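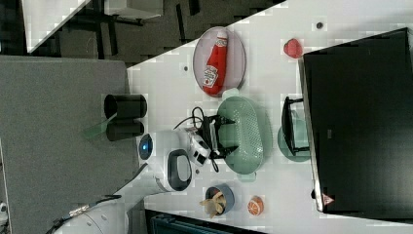
The Ferno controller went in at the start of April, and I have now run it against the old Ramesora box long enough to have an opinion. Same arm, same gripper, same teleop code. The only things I changed were the controller and its config file.

Grip force was the easy part. Both hold a commanded closing width well enough for kitchen toys. The Ferno reports finger position at a higher rate, which cleaned up my logs, but I can't feel the difference when driving.

Over 317 episodes the Ferno dropped its connection 2 times. The Ramesora did it 5 times over the same count, usually right after a mode switch. Siiri Hyvönen thinks that is a firmware matter and she may be right – I have not updated it. 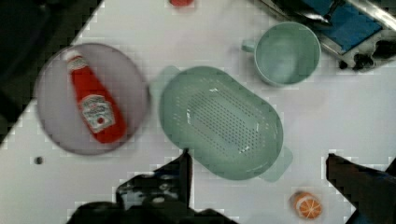
Wrist video is where I lost the most time. The stream shares a link with the controller, and at default settings the encoder gets squeezed whenever the state messages speed up. You get square blocks along the fingers and object edges, and the lettering on the ketchup label goes to mush. The colander holes survive, more or less. I have moved the state messages to their own port and will rerun the set before touching the bitrate.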